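12 December 2024
Notebook, Listar task set, bowls

Kitchen corner again, teleop all afternoon. The task is dull on paper — pick up a bowl from one table, put it down on the other, back off, repeat — but I'm enjoying it a lot more than the drawer stuff we did in February! Goal was 80 demos. Got 58 I'd keep.

First hour went on the wrist view. I drive mostly from the head camera and only glance at the wrist feed when I'm close in, and I think that's a bad habit. Coming over the gap between the tables you want to see both fingertips and the white counter edge together, then go.

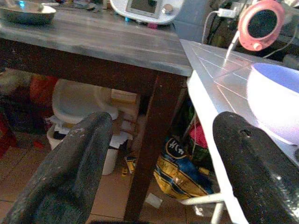
Wrist view over the gap, big white bowl up by the right finger.

Thin rims are still the hard part. If I come straight down I tend to land one finger on the rim and shove the bowl away, so now I tilt the wrist first and close slowly. Threw out 6 demos in a row before I worked that out (sorry, Shao folder, you were briefly a mess).

Switched to the Brikero leader arms after the break. Much lighter on the elbows, but the left one lags a bit when I reverse direction. Must ask whether that's the Inorus driver or just me.
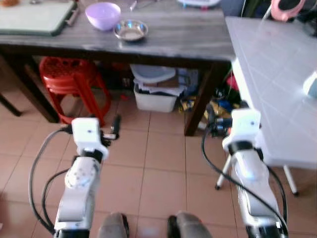 Head view, both arms forward. Lavender bowl and the steel one on the dark table.

Two-arm handovers: only 2 tries, both ugly, neither saved. The right cable loop hangs wide and I kept worrying about it. Clip it higher before the next run.

To do: relabel the tilted grasps, trim the long pauses at the start, finish the remaining 22.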